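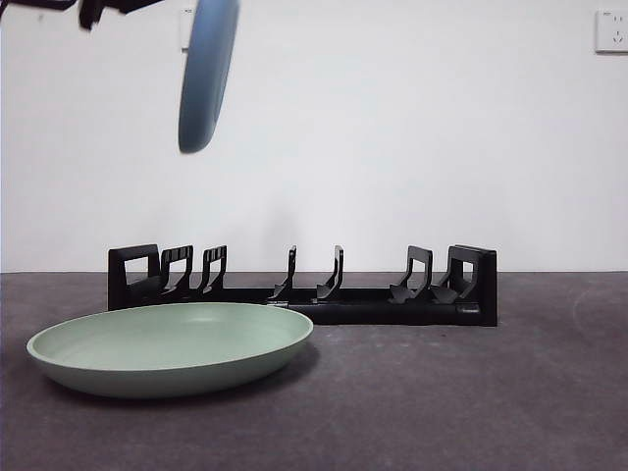

A blue plate held up above the rack, with a green one still on the table.

I've been putting off writing about the dish robot because everyone I know already has an opinion about it, and most of those opinions were fully formed before they'd seen it pick up a single plate. My brother-in-law thinks it's the end of kitchen work. My old boss thinks it's a toy. I've worked the dish area at Merkstead for a long time now, I've stood next to that arm for most of the trial, and I'd like to put in my two cents before the people upstairs write their report without us.

Merkstead, if you don't know it, is the staff canteen behind the Clalport offices. On a busy day we serve 903 lunches, and every one of them comes back to us as a dirty plate, usually with a fork glued to it. There are four of us back there on a full shift. The machine washer has been around forever and I've never heard a soul complain that it took away the joy of scrubbing. The arm is supposed to do the part that comes after, where the clean plates get picked up one at a time and stood on edge in a rack. Sornach, the company that makes it, started it out on a table against a bare wall with a long black rack, and that's where most of the training still goes on.

Let me tell you about standing plates in a rack. It sounds like nothing! I thought it was nothing too, my first week, and then my wrist started clicking. You turn your hand the same way all day long, grab and tip and drop, grab and tip and drop, and by your second year you're opening jars with your left hand. Hagos Workneh, who trained me and has been at this longer than anybody, wears a brace on both wrists and calls them his bracelets. So when somebody tells me it's a shame to hand that motion to a machine, I do wonder how many plates they've racked lately.

And it's a fussy motion, which I only understood once I watched a robot try to learn it. The plate is lying flat, so you've got to get hold of the rim somehow, then swing the whole thing upright, carry it over, and come down so the edge lands between two dividers and doesn't just clip the top of one. I do that while talking about basketball. The arm does it like a man carrying a full bowl of soup across a white carpet. On its best day in the trial it racked 505 plates, and I could beat that before my second coffee if you made me, though I'd really like you not to make me.

So is it taking our jobs? I don't know, and I'm suspicious of anybody who says they do. I can tell you what has changed so far, and it's smaller and stranger than I expected.

The first thing is the talk. Racking was the dumb part of the day, and the dumb part of the day is when you chat. Two people at the end of the washer line, hands going, mouths going. I learned about Hagos's divorce there, and his daughter's wedding, and a really good way to cook lentils. When the arm has the plates, one of us is alone next to it, keeping an eye on things and clearing up after a bad grab, and the other one is off doing pots. It's easier on the body and it's a lonelier hour. I haven't seen a line for that on any form we've been asked to fill out.

The second thing is who gets asked. Ms. Dambrauskienė, who runs operations, is a fair person and I'm not trying to get in trouble here. But the first round of meetings had engineers in it, and people from purchasing, and exactly zero dishwashers. The rack got picked, the plates got picked, the table height got picked. Then the arm came, and it took Hagos maybe a minute of watching to say that if you lay the plates out in the order you're going to rack them, you don't have to reach over one to get to the other. One of the Sornach engineers wrote it down. He could've had that for free in the spring, with a sandwich.

That's my real gripe, I guess. I'm fine with the machine. I've got a soft spot for it, to be truthful – it's so careful with a plate that costs less than my bus fare. What bothers me is that the knowledge in it is partly ours. Somebody's hands worked out how to do this, over years, with sore wrists, and then it goes into a box and comes back with another company's name on it. I'm not saying I want a royalty check (I'd take one). I'm saying that when the hours get figured out, the people who knew the job should be in the room, and the word "savings" should have to be said to their faces.

We've been told that the trial runs through August and that nobody's hours will be cut while it's on. Good. What about September? A coworker of mine had 63 hours last month and needs every one. If the arm gets faster, and I expect it will, those are the hours that go first, quietly, by somebody not being replaced when they leave. There won't be a big announcement. There'll just be a shift with three names on it, and later one with two.

Here's what I'd ask for. Keep four people on the full shift for a year and let us decide what to do with the time. We've got a list! The serving counter is short at noon, the food waste never gets sorted right, and more than 133 trays are sitting in the back with cracked corners that someone should go through. Pay the person who watches the arm a bit extra, as it's a skill and it's getting treated like standing around. And rotate that spot, so the same poor soul isn't stuck by the wall all afternoon with only a robot for company.

If they do that, I'll be the first one to say it was a good buy. Hagos says he's keeping the braces either way, and he'd like to be at the next meeting, which he's heard is at two.

Posted Jul 23, 2020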